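The price on the first page of Andach's quote is for the arm. Fulvio Mazza, who runs a small packing business with his sister, had to turn to page six for the rest: gripper, guarding, fitting, training, and a yearly support fee that starts on the day of delivery whether the thing runs or not.

He had asked three suppliers the same question. What would it cost to put small, light, awkward goods into tubs? Wundix offered a monthly lease and a very good video. Griller wanted 200 sample packs before it would name a figure. Andach named one at once, and it has gone up twice.

Hilkka Koivisto, who goes through equipment budgets for firms of this size, is not surprised. "They show you it lifting a box," she says. "Ask to see it pick up a pinch of something." Her own spreadsheet has 159 lines, and the arm is one of them. She tells clients to add 50 per cent to any quote, then to ask what happens on the Thursday afternoon when the product changes.

The sales talk now is that machines will learn from people, by recording hands doing the job. Perhaps they will. Mazza has asked for a date in writing and has so far been sent a brochure.

He has put the decision off until August. The deposit would be due the same week, and it is not refundable – he checked.
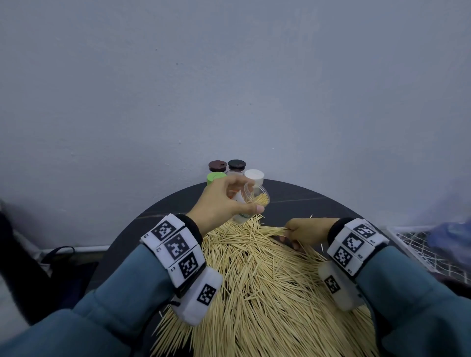
Filling a clear container with toothpicks by hand, with marker bands on both wrists.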